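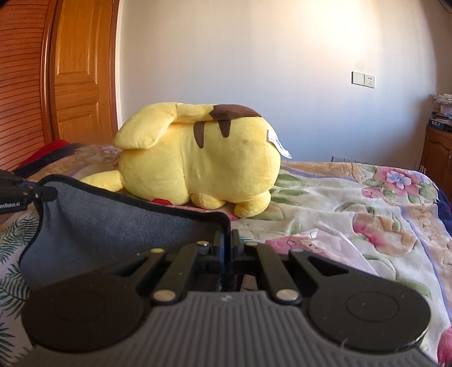

Figure 4. Hand-held gripper at the bedside, bedroom set, with the large plush toy.

4.3 The dropped-grip fault

The fault reported by Nadham in March was described to us as rare. We were not persuaded. In the first report a dropped grip is an event in which the fingers are commanded to hold, the log records a hold, and the object is on the bed. Such an event can only be rare if somebody is looking for it, and the Jandard logging software was not. It marked an attempt as good when the finger opening stopped changing for 3 seconds. A gripper that has jammed half shut meets that test very well.

We therefore went back through the 269 attempts in the bedroom set by hand and compared the log with the video. Of these, 100 had been marked as good with no check of any kind beyond the opening signal. We do not give a corrected success rate here, as the video does not settle every case. Soft objects are the worst. A large plush toy gives way under the pads, and the opening can come to rest on a fold of fabric with nothing held that would survive a lift. Flat cloth lying on a sheet causes a different problem: the pads may close on the sheet as well, and the signal looks the same.

The maker's account, given in the Husar service note, is that the linkage sticks when lint gets into the pivots. This may be so. We found lint in one unit of the six we opened, and that unit had not shown the fault. Two of the others had shown it and were clean. The note also advises a light oil on the pivots every week, for which no test is offered, and we would be wary of oil near bedding in any case. 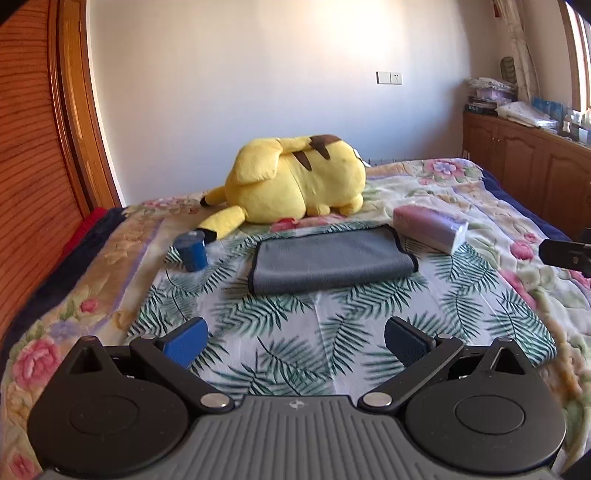 Uliana Shevchuk, commenting on a draft of this section, objected that we were too hard on the linkage explanation. Her view was that six units are too few to rule anything out, and that a pivot can stick without leaving anything to find afterwards. We accept the first point. The second worries us more – a cause that leaves no trace can be blamed for any failure one likes.

What can be said is narrower. The opening signal alone should not be used to mark a hold, whatever the cause of the fault turns out to be. Kinent has proposed a force reading at each pad, with a short lift before the attempt is scored. The lift seems sensible to us. The force reading we would like to see tried on soft objects first, as the only results shown so far are for rigid blocks. Until then, the good marks in the bedroom set should be read as claims made by the software.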